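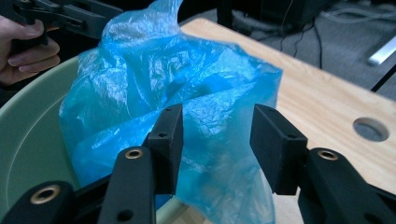

Chapter 4
Planning with Soft Objects

Most of the planners in the first three chapters assume that an object keeps its shape. A mug has one pose, and once the software knows that pose it can compute a grasp. A thin plastic bag has no single pose. Its folds move when a finger touches them, and pulling on one side changes the other.

Lining a bucket is a good problem to start with. One gripper can hold the gathered top of the bag while a second works lower down, near the rim. The planner has to choose where the second gripper closes, and the controller has to keep the two from pulling against each other.

Translucent plastic adds a perception problem. Parts of the bucket and table show through it, so a depth camera may report the surface behind the bag. Section 4.2 describes the filter that Daranee Intarasuk and Facundo Bravo wrote for the Sorutley planner. It compares color and depth at each pixel and marks the points where they disagree.

We use a set of 268 hand-guided demonstrations throughout the chapter. Of these, 109 are held back for testing. Each one stores finger width, gripper pose and wrist video on a shared clock. Readers who have not installed the Sorutley tools should do so before Section 4.1, and should set the planner's sample limit to 2,000.

Terms to know: deformable object, contact point, grasp candidate, replanning

2 comments | 4 shares

© 2025 Jultton Press | Contact | Back to top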